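FOR IMMEDIATE RELEASE

Jenisetti Publishes Results of Household Chore Trials: Carrying Is Close, Laundry Start to Finish Is Not

NARTON, 20/09/2019. Jenisetti, a robotics company that develops two-armed machines for homes and small businesses, today published the results of its first long series of household chore trials. The company ran 3,480 attempts at ordinary jobs. The robot finished 1,467 of them without a person stepping in.

The jobs were chosen to be dull. They included bringing a basket of clothes to a washing machine, opening the door, loading and unloading the drum, wiping a counter, putting cups on a shelf and folding hand towels. An attempt counted as finished only if the whole job was done. A shirt sleeve left hanging out of the washer door was scored as a failure, and so was a towel that had to be refolded.

"People ask us whether a machine can do the laundry yet," said Mehrangiz Kazemi, head of trials at Jenisetti. "It can do parts of the laundry. It can't do the laundry. We would like customers to hear that from us before they spend any money."

Results by type of work

The robot did best when it was moving rigid objects between places it already knew. Picking up a laundry basket with both arms, carrying it across a room and setting it down was the most reliable job in the series. Opening a front-loading washer was next. The arms found the door catch on most machines after a short setup, though doors with a stiff catch sometimes pushed the robot off position and the attempt had to be stopped.

Cloth was harder. The robot could lift a single garment out of a basket and put it into a drum, but it often picked up two pieces at once or dropped one on the floor on the way. Small items such as socks were missed at the bottom of the basket. Unloading gave more trouble than loading, as clothes that have been spun tend to cling together and to the inside of the drum.

Folding was the weakest area. Hand towels were folded to an acceptable standard in a minority of attempts, and shirts were dropped from the program partway through.

Speed is also a problem. Loading a basket of clothes takes a person a minute or two. The robot needed nearly 10 minutes for the same load, and longer if it had to go back for something it had dropped.

Shop-floor work

Part of the series took place at Primlow, a commercial laundry that handles linens for small hotels. The robot was asked to move full baskets from a sorting table to the washers and to take empty ones back. Primlow staff rated it useful for the return trips and too slow for the rest. The laundry has agreed to a second round of trials beginning in December, limited to moving baskets.

"A shop floor is easier in some ways," Kazemi said. "The baskets are all the same and the machines don't move. In a house, somebody leaves a shoe in front of the washer, and that can be the end of the run."

What comes next

Jenisetti does not plan to sell a household model at this stage. The company will spend the coming months on cloth handling and on recovery, meaning what the robot does after it drops or misses an item. It is working with Kütt, a maker of gripping tools, on a softer fingertip that can separate two layers of fabric. Early versions are being tested on pillowcases.

The company will also lend trial units to 200 homes once the new fingertips are ready. Each household will be asked to keep a written record of the jobs the robot was given and whether a person had to finish them. Washers in these homes will be left as they are, with no added markers or special handles. Dates for the home trials have not been set.

The full table of results, including the failed attempts and the reasons recorded for each, is available on request.

About Jenisetti

Jenisetti builds and tests two-armed robots for everyday handling work. The company has its offices and test rooms in Narton.

Media contact: Mehrangiz Kazemi, Jenisetti, Narton

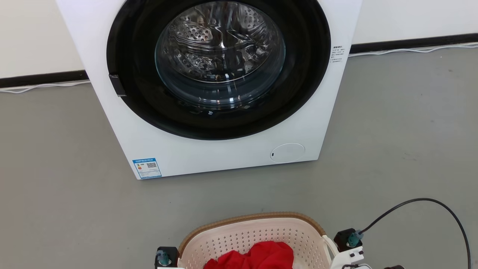

A laundry basket with a red garment inside, held between two grippers in front of a front-loading washing machine. Photo: Jenisetti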